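チケット件名：Zasoのジャックポットメーター、再読み込みすると金額が減る
製品：Gallent ロビー用ウィジェット（提携サイト埋め込み版）
報告元：Graltlow 編集部（スロット比較サイト）
状態：再オープン
優先度：低（Gallent側の設定。こちらは同意していない）

## 症状

当サイトのZaso紹介ページに、Gallentから提供されたジャックポットメーターを埋め込んでいる。ページを開いたままにすると金額は滑らかに増えていく。ところが再読み込みすると、直前まで見えていた金額より低い値から始まることがある。

プログレッシブ型のジャックポットは、誰かが当てない限り減らないはずである。当選があれば初期額まで一気に戻る。少しだけ減る、という動きには説明がつかない。読者から「数字が飾りなのではないか」という問い合わせが来ており、こちらとしても否定する材料を持っていない。

期待する動作：表示額が、ゲーム本体のメーターと一致すること。一致しないなら、一致しないとどこかに書いてあること。

## 環境

- 埋め込み方式：Gallent配布のスクリプト一行。改変なし
- ブラウザ：デスクトップ二種、スマートフォン一種。いずれも再現
- 広告ブロック：有効、無効の両方で再現
- 対象：Zasoのみ確認済み。同じBaptista製の他タイトルは当サイトで扱っていない

## 1月の経過

**09:40 サポート一次回答（要約）**

ブラウザのキャッシュが原因と思われるので、削除して再度お試しください、とのこと。

**10:05 当方**

削除した。変化なし。シークレットウィンドウでも同じ。そもそもキャッシュが原因なら、古い値が出るのは「開いたとき」であって、開いたあとに滑らかに増えている部分の説明にならない。キャッシュは数字を増やさない。

**11:30 サポート二次回答（要約）**

ネットワークの遅延により一時的に差が生じる場合がある。ジャックポットの金額自体は正確である。

**11:50 当方**

遅延なら、表示は本来の値より常に低くなるはずである。今回は逆で、表示のほうが先に進んでいる。遅れているはずの数字が本物を追い越している理由を聞きたい。

「金額自体は正確」という部分についても、何と照合して正確と言っているのかを教えてほしい。

**14:20 サポート三次回答（要約）**

担当部署に確認中。なお本件は表示のみの問題であり、ゲームの結果には影響しない。

**14:35 当方**

ゲームの結果に影響するとは最初から言っていない。表示の問題として報告している。「表示のみ」を理由に優先度を下げられたようだが、メーターは表示のために置くものなので、表示がおかしければ全部がおかしい。

**16:10 サポートがチケットを「解決済み」に変更**

理由の記載なし。

**16:15 当方で再オープン**

## こちらで行った計測

待っていても進まないので、自分で測ることにした。手順は単純で、五分ごとに次の二つを記録するだけである。

1. 開きっぱなしのタブに出ている金額
2. 同時刻に新しく開いたタブの最初の金額

丸一日続けて、記録は288組になった。途中で当選によるリセットは起きていない。

結果を先に書くと、288組のうち21組で、新しく開いたタブのほうが低かった。残りは一致するか、新しいタブのほうがわずかに高い。高いほうは遅延で片づくので、ここでは問題にしない。

低くなった21組は時間帯が偏っていた。夜の混雑時にはほとんど出ず、早朝に集中している。賭ける人が少ない時間ほどメーターが先走る、ということになる。逆ならまだ話はわかる。

次に通信の中身を見た。ウィジェットがサーバーから金額を受け取っているのは63秒に一度だけだった。その間、画面の数字は休みなく増えている。つまり63秒のあいだに見えている増加分は、受け取った金額ではなく、ブラウザの中で計算された予想である。

増加のペースは応答に含まれる係数で決まっており、計測中ずっと同じ値だった。昼も夜も早朝も同じ速さで増やせば、人の少ない時間に行き過ぎるのは当たり前だろう。夜に目立たないのは、実際の積み立てが予想を上回っているからだと考えると、偏りの説明もつく。

さらに、次の応答で受け取った値が表示より低かった場合、ウィジェットは表示を下げず、本物が追いつくまで数字の増え方を緩めている。開きっぱなしのタブでは減少が一度も見えない。再読み込みしたときだけ露見する。よくできた隠し方だと思うが、設計した側は「滑らかな表示」と呼ぶのだろう。

断っておくと、補間そのものに反対しているわけではない。一分以上数字が固まっていれば、今度は「止まっている」という報告が来る。問題は、予想で動かしている数字に最小単位の桁まで付け、説明を一切添えていないことである。

## 追加の計測：ゲーム本体との比較

Gallentのロビーからゲーム本体を開き、そちらのメーターとも突き合わせた。無料プレイではメーターが動かないため、ログインした状態で画面だけを開いている。賭けてはいない。

Zasoのジャックポットは4段階ある。小さい三つについては、ウィジェットに出てこないので比較できない。最上位だけを見た。

本体のメーターは、こちらで見た限り一度も下がらなかった。値が届くたびに段を踏むように増え、その間は止まっている。見栄えは悪いが、信用できるのはこちらのほうである。見栄えのよいほうが宣伝に使われ、正しいほうがログインの奥にあるという配置には、やはり引っかかる。

もっとも、本体のメーターが正しいという根拠も、こちらにはない。下がらなかった、というだけである。Baptistaの集計サーバーを外から見る方法はなく、監査の報告書にもメーターの表示方法までは書かれていなかった。

## サポートからの四次回答と、それに対する返信

**翌日 10:25 サポート（要約）**

ご指摘の動作は仕様である。ウィジェットは「参考値」を表示するものであり、提携規約にもその旨が含まれている。

**10:50 当方**

規約を読み直した。該当しそうな文は「表示内容は予告なく変更される場合がある」だけだった。これは参考値という意味ではない。条文の番号を示してほしい。

仕様であるなら、最初のキャッシュ削除の案内は何だったのか。二次回答の遅延の話も、仕様と両立しない。三つの回答のどれが正しいのかを一つに絞ってもらいたい。

**13:05 サポート（要約）**

規約については確認する。代替案として、表示を更新した新しいウィジェットを先行提供できる。

**13:40 当方**

受け取ってテスト用のページに入れた。通信間隔も係数も前のものと同じだった。変わったのは枠の色と、数字の上に重なる光沢の演出である。不具合の修正を頼んで、塗装が戻ってきた格好になる。

## 新ウィジェットで増えた問題

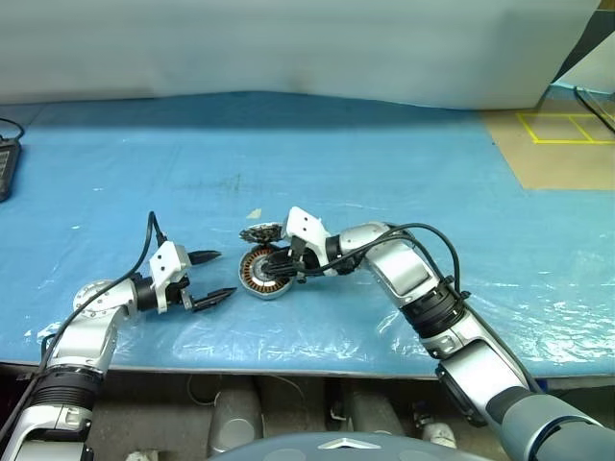 新版では、数字の上にガラスのような半透明の層が重なり、白い反射がゆっくり動く。演出としてはゲーム本体のタイトル画面に合わせたものらしい。ところが反射の位置が桁の右寄りに集中していて、ちょうど下位の桁、つまり一番よく動いて一番疑わしい部分にかかる。写真のテーブルに敷かれた、しわの寄った透明フィルムを思い浮かべてもらえば近い。透明といっても、しわが光を拾えば白い筋になり、しかもそれは下側と右側に多い。新版の光沢もこの見え方で、背景を淡い水色に設定しているとなおさら白と数字の区別がつきにくい。意図的に隠しているとまでは言わないが、読めない桁を毎秒動かす必要があるのかは聞いておきたい。

光沢はスタイル指定で切れないかと試したが、反射の層は数字と同じ描画領域に直接描かれており、外からは消せなかった。ブラウザの「動きを減らす」設定も無視される。動くものが苦手な読者への配慮という点でも、この版は旧版より後退している。

文字サイズを大きくすると、反射だけが元の位置に残り、数字が下にずれる。この状態なら下位の桁は読める。回避策として紹介する気にはなれない。

## 暫定対応（当サイト側）

- Zasoのページは旧版ウィジェットのまま維持。新版は公開ページに入れない
- メーターの直下に「表示額は推定を含みます。実際の金額はゲーム内で確認してください」と追記
- 記事本文から「リアルタイム」という語を削除
- 過去の記事に載せていたメーターの画面写真は、撮影時の本体の値が残っていないものを取り下げ

二番目の注記を入れたところ、Gallentの提携窓口から、文言を事前に相談してほしいという連絡があった。参考値だと言ってきたのはそちらである。注記は外さない。

## Gallentに求める対応

1. 係数を時間帯に応じて更新するか、受信した値だけを表示する選択肢を用意する
2. 受信値より表示が進んでいるとき、その状態を外部から判別できるようにする
3. 推定を含むことをウィジェット自体に表示する
4. 光沢の演出を切る設定を加える
5. 規約の該当箇所を示す。なければ、ないと回答する

1については「Baptista側の仕様に依存する」という返答が予想されるので、先に書いておく。係数はGallentのドメインから返ってきている。Baptistaに問い合わせる前に、自社のサーバーを見てほしい。

## 添付

- 計測記録（288組、開きっぱなしのタブと新規タブの金額）
- 低下のあった21組の抜粋と、前後の通信内容
- 新旧ウィジェットの応答の比較

**15:15 サポート**

添付を受領。担当部署に転送。

**15:20 当方**

転送先の部署名と、回答の期限を教えてほしい。前回の「担当部署に確認中」からは、次の回答までにチケットが一度閉じられている。今回は、当方の確認なしに「解決済み」にしないこと。

**17:45 サポートが優先度を「低」から「中」に変更**

コメントなし。部署名と期限の回答待ち。旧版での計測は、同じ手順でもう一日続ける。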